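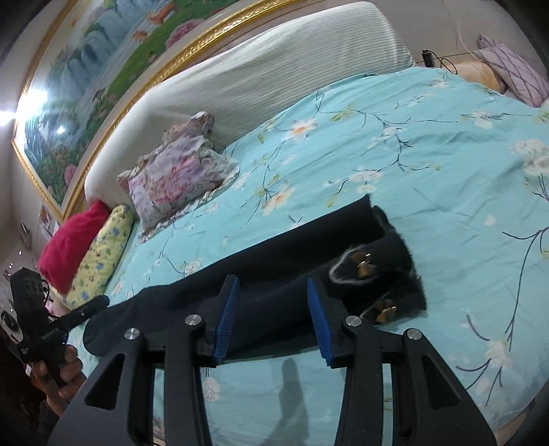 Oltira Hand Gripper, from Adomaitis of Adstead

If you run a laundry, a care home or a small hotel, you'll know how much of the day goes on picking clothes up, turning them over and putting them down again. The Oltira was made with that work in mind, and with the people who do it. It's a two-fingered gripper, held in the hand, and your own staff use it to show a Hero folding arm how they like a garment handled – a lovely way of passing on what they already know!

We're often asked what changes for the team. In our experience the sorting and the awkward pieces stay with people, while the arm takes on the long, dull runs of plain folding that leave wrists aching by four o'clock. Most teams record some 200 short turns before the arm starts on its first real load, and we'd suggest sharing these out, so that everybody's way of doing things gets a look in.

The gripper comes with a spare pair of finger pads, a printed guide and 4 hours of training at your own workplace, with tea breaks (we do insist on those). Please tell us when you order if anyone on the team is left-handed, and we'll plan the training around them.

Order code: Oltira 193
Spare pads, per pair: Oltira 82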